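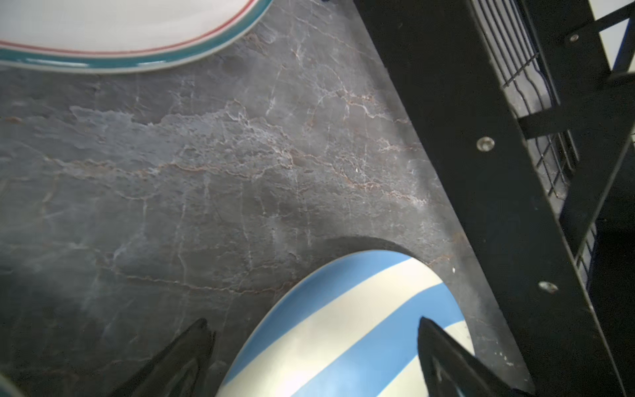 Repotting Slipper Orchids: Mix, Timing, Aftercare
Speaker notes, Detden Orchid Group, 18 Jul 2020

Slide 1. Title
Wait for the side door to close. Say that the handout has the mix recipes, so there is no need to copy them down. Questions at the end, except on terms.

Slide 2. Scope
Paphiopedilum only. Phragmipedium gets one line on slide 7. All plants were grown under glass at Proltholm, heated, minimum night temperature 53 F. Growers on windowsills should expect slower drying and adjust the bark size upward.

Slide 3. Why the mix fails
Bark breaks down from the bottom of the pot first. The top inch can look sound while the lower third is already fine material holding water against the roots. Check through the drainage holes. Smell is a fair test: sour means repot now, whatever the month.
Point out that slipper orchids have few roots and replace them slowly. A plant with three good roots can't afford to lose two.

Slide 4. The trial
42 plants, one batch of fine bark, one batch of medium bark with perlite. Same bench, same water. At the end of the trial 37 had new root tips. The five without were all in fine bark. Small trial, no controls for clone. State this before someone asks.

Slide 5. Timing
Best results right after flowering, when the new growth is starting. Avoid high summer if the house runs hot. Plants that flower in November can be done as soon as the spike is cut. Don't hold them until spring out of habit.

Slide 6. Method
Soak the bark overnight. Tip the plant out and let the old mix fall away. Cut only roots that are hollow or mushy. Set the base of the growth just under the surface of the mix, no deeper. New roots come from the base and stall if they meet dry air.
Pot size: as small as the roots allow. Most people overpot. Pass the cut root sample along the left row.

Slide 7. Water and feed after repotting
Water once, well, then let the surface go just dry. No feed for 9 days, then quarter strength. Phragmipedium: same mix, but keep it wetter throughout.

Slide 8. Labels
Write the repot date on the back of the label in pencil. Marker fades. The Sutherland bench lost two seasons of records this way.

Slide 9. Sources of bark
Grokavthorpe sells three grades. Sieve the medium grade before use; the dust goes on the garden. Prices are on the handout.

If time is short, skip slide 8. Leave slide 6 up during questions.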